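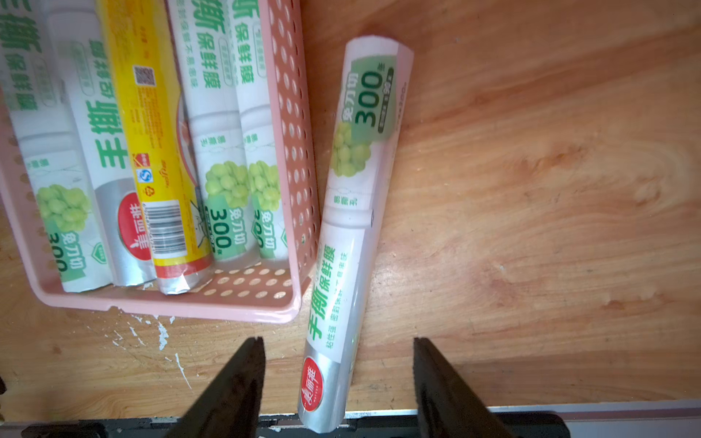 Week 3 notes: Reading a small restaurant's numbers

Hi all. These are the notes I promised for the session on restaurant costs, cleaned up a bit so you can follow them without my handwriting. Bring them with you next time, we'll be using the Mullton figures again.

Where we left off

Last week we talked about why a full dining room can still lose money. A few of you looked doubtful (fair enough!), so I want to start with the Mullton case. Mullton is a lunch place with a short menu. On a good day it serves 152 covers, and the owner was convinced that anything over 100 meant a profit. Then we added up rent, wages and food, and the good days were paying for the bad ones with very little left over.

A cover, for anyone who missed it, is one guest served one meal. A table of four is four covers. If two of them only want coffee, people argue about it, so pick a rule and stick to it all year.

Prime cost

Prime cost is the cost of everything you serve plus the cost of everyone who makes it and carries it out. Food, drinks, wages, payroll taxes, staff benefits. Rent stays out, and so do power, insurance and the music license.

I like prime cost because it's the part a manager can do something about this month. You signed the lease years ago and you're stuck with it. But you can change a portion, a shift pattern or a supplier pretty quickly, and you'll see it in the next set of numbers.

Please work it out as a share of sales. A dollar figure by itself tells you almost nothing – a big place will always spend more than a small one.

Opening and closing stock

This is where most of the homework went wrong, so slowly now. Food cost for a period is what you had on the shelves at the start, plus what you bought, minus what's left at the end. Several of you used purchases alone. If Muker buys a freezer full of lamb in the last week of April, purchases shoot up and the month looks terrible, even though most of that lamb is still sitting there.

Nabila Mansour asked in class whether staff meals count. They do get eaten, so they leave the shelves, but they weren't sold. I take them out of food cost and put them under staff benefits. The prime cost total stays the same either way, and the food line gets easier to read.

Fixed and variable

Rent is fixed. Ingredients are variable. Wages are a bit of both, and that's what makes them annoying. You need a cook whether 3 people come in or 60, but you only call in the second server when it's busy. At Nazarenko the owner had filed all wages as fixed, so her break-even point came out far too high and she nearly gave up on dinner service altogether.

For next time

1. Redo the Mullton food cost using opening and closing stock.
2. Find the break-even number of covers for Sineck. Fixed costs are $1,000 a day, and you'll find the average check and the variable cost per cover on the second sheet.
3. Write a short paragraph (half a page is plenty) on which one cost you'd look at first at Sineck and why. I don't mind which you choose, I just want to see the thinking.

Work in pairs if you like, but hand in your own paragraph. Show your steps too – I can give you marks for a sensible method with a slip in it, and I can't do much with a bare number.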